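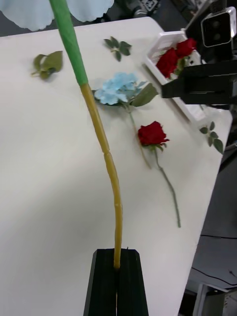

Blue bloom, yellow and green stem

Artificial flowers in a front window: how do you keep them from looking tired?
Forum: Home and Shop Decor > Displays

hollyhedge
We redo the front window at the shop in February, and I'm leaning toward fake flowers again. Last year I used Jonano stems from the Prumcombe outlet, 207 of them once the boxes were all unpacked. They looked good for a month. Then the side facing the glass faded and everything got a gray film on it. I'd like to reuse what I can. Has anyone washed them in bulk?

saltmarsh
Depends on the material. Plastic petals can go in lukewarm water with a drop of dish soap. Fabric petals I only brush, after one bad experience with red dye running onto white. I keep mine upright in

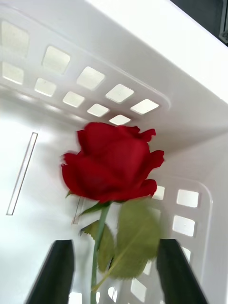 whatever container is tall enough to hold the stems and leave the heads free, and they stay there until the next display. Lying flat in a box is what ruins the shape. No cleaning will fix a crushed bloom.

pinecone_b
I disagree on the flat box. Mine have been in flat boxes for 12 years with tissue between the layers. Standing them up just means they collect dust all summer.

saltmarsh
Put a bag over them.

pinecone_b
Then you get mildew if the back room is damp. Ours is. Anyway, for the original question, my routine is:

1. Sort by color and pull anything faded.
2. Clear a table and brush each stem from the top down.

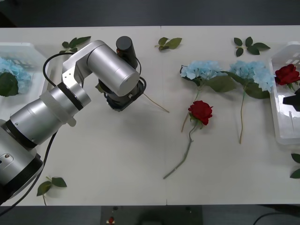 3. Wash the plastic ones. Don't soak them, the glue at the joints lets go.
4. Dry them heads down on a line overnight.
5. Spray with Kestard once dry. One light coat.

hollyhedge
Does the Kestard do anything about fading? I have a can of Mushi left over and it smells terrible.

pinecone_b
It slows it down a little. It won't bring color back.

oldporch
I'd skip the sprays. I tried both on the same batch and couldn't tell them apart by June. What helped was film on the window glass, which cost me $273 installed. If your window faces south, that's where the money should go. I also turn the stems every couple of weeks so one side doesn't take all the sun. Red is the worst for fading in my experience. I would buy extra of those and rotate them in.

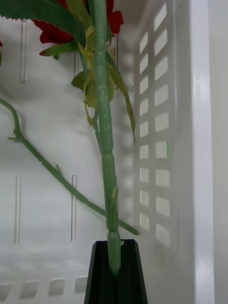 marigold_lane
Red held up fine for me, purple was what went first. I think it comes down to the batch. I had over 3 dozen purple stems turn brown in one season and the supplier wouldn't take them back.

oldporch
Could be. Mine were all from the same order.

hollyhedge
Window faces southwest. I'll get a quote on the film and wash the plastic ones in the meantime. The fabric ones I'll just brush.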